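Gripper test leaves buyers with questions

2025-12-23 | 2 min read

Stutley says its new two-finger gripper can put away your groceries. After a morning at the company's test room, I'm not ready to hand over the shopping bags.

The job on show was moving fruit between a yellow basket and a fridge. Stutley ran the same arm with its own gripper and then with an older one from Baek, and claims 2,586 moves logged since March.
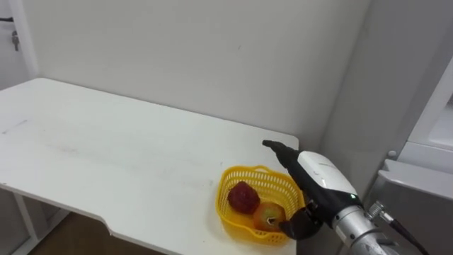
That sounds like plenty until you ask what was moved. Lev Levchenko, who runs the tests, said 257 of those were done with the basket shifted from its usual spot. The rest started from the same place on the same table.

"It's a fair comparison between two grippers," Levchenko said. "It isn't a kitchen."
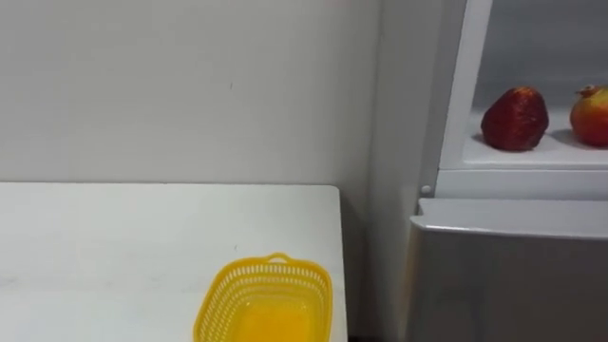

Two pieces of fruit on the fridge shelf, with the yellow basket on the table at left.

Thenmozhi Nambiar, a buyer for the care home chain Sotholm, wanted to know about bruising. Stutley has no figures on that. She also asked who opens the fridge door, and was told a person does, for now. 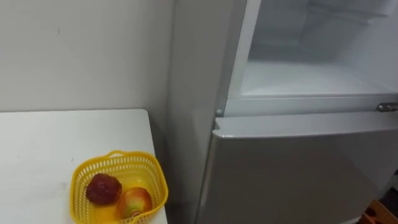 Stutley wants more than 2,000 further moves before it publishes the Baek results. Nambiar said she would wait for them, and would like to see eggs.

7 comments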